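Fontana Table Linens: Questions and Answers

What sizes do you carry?
The plaid cloth comes in 4 sizes. The largest seats 8.

Can I machine wash it?
Yes. Use cold water and a mild soap. Skip the bleach, even on white stripes.

Will the colors match my napkins?
Dye lots vary a little. Order both together if you can.
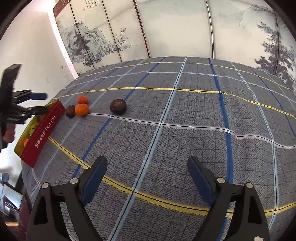
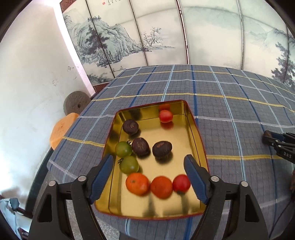

How do I get wrinkles out?
Iron on medium while the cloth is still damp.

What does shipping cost?
Orders over $29 ship free from our Clolholm warehouse.

Do you sell to restaurants?
Yes, from 300 pieces up. Ask for the Poltell price list.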